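Where Does a Message Go When You Press Send?

By Kanini Shirima

Suppose you type "Happy birthday, Grandma!" and press the send button. Grandma lives far away, maybe in a town you have only been to once or twice, and yet her phone goes ping almost before you have put yours down. How did your words get there so fast? Did they fly? Did they squeeze through a wire? Well, they did a bit of both, and it is a lovely long story, so get comfortable.

Let's start with the letters themselves. Computers and phones don't know the alphabet the way you do. Deep inside, they only work with 2 signals, which we can call "on" and "off." People usually write them down as 1 and 0. Every letter, every space and every smiley face has its own pattern of ones and zeros, a little like a secret code that all the computers in the world have agreed to share. A capital H is 01001000. That's a lot of digits for one letter! Imagine writing a whole birthday card that way, and then imagine having to read it.

Next comes the chopping. If you wanted to mail a giant jigsaw puzzle to a friend and you only had small envelopes, you could put a few pieces in each one and write your friend's address on every envelope. You would want to number them too, so your friend would know what order to open them in. The internet does the same with anything big, like a photo or a song. The pieces are called packets, and each packet carries an address and some information about where it fits. A short message to Grandma might fit into one packet all by itself, but a video of your dog chasing a sprinkler needs a great many of them.

Now the packets set off. If you are using Wi-Fi, they leave your phone as radio waves, which you can't see or feel, and they go to a box in your home called a router. (In my house the router lives on a shelf behind the cookbooks, and my nephew used to think it was a very boring radio.) From there they travel along cables, under sidewalks and across fields, and sometimes even along the bottom of the sea. Many of those cables hold threads of glass that are about as thin as a hair, and the packets race through them as tiny flashes of light.

Along the way, your packets pass through lots of computers. Some are as big as a refrigerator and live in chilly rooms full of humming fans. Others are closer to the kind that sits under a desk. They all have a circuit board inside, and the main one is called the motherboard. It is a flat board with thin metal paths running across it, and the signals follow those paths from one part to the next, the way you might follow the paths in a park.

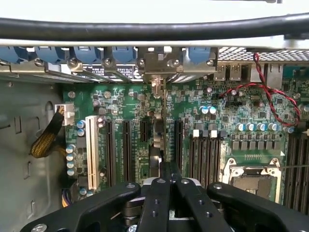

Inside an open computer, with its green motherboard and a row of blue plastic clips along the back.

Computers that pass packets along have a job a lot like a crossing guard's. They look at the address, decide which way is best, and wave the packet through. If one road is too busy, they can send the next packet a different way. So the pieces of your dog video might take different routes, and piece number 9 could easily arrive before piece number 2. Grandma's phone doesn't mind at all. It puts everything back in order before it shows her anything, and if a piece is missing, the phone can ask for it to be sent again.

And how long does all this take? Light in a glass cable is so quick that it could cross 3000 miles in less time than it takes you to blink slowly. The stops along the way add a little more, but usually it is still over before you have finished smiling.

Try it yourself: Write a message of 9 words on a strip of paper and cut it up so there is one word on each piece. Number the pieces, mix them up, and ask different people in your family to carry them to someone in another room. Can that person put your message back together? Now try it again without the numbers and see what silly sentences you get!

Words to know

Packet: a small piece of a message, with an address on it.
Router: a machine that helps packets find their way.
Motherboard: the main circuit board inside a computer.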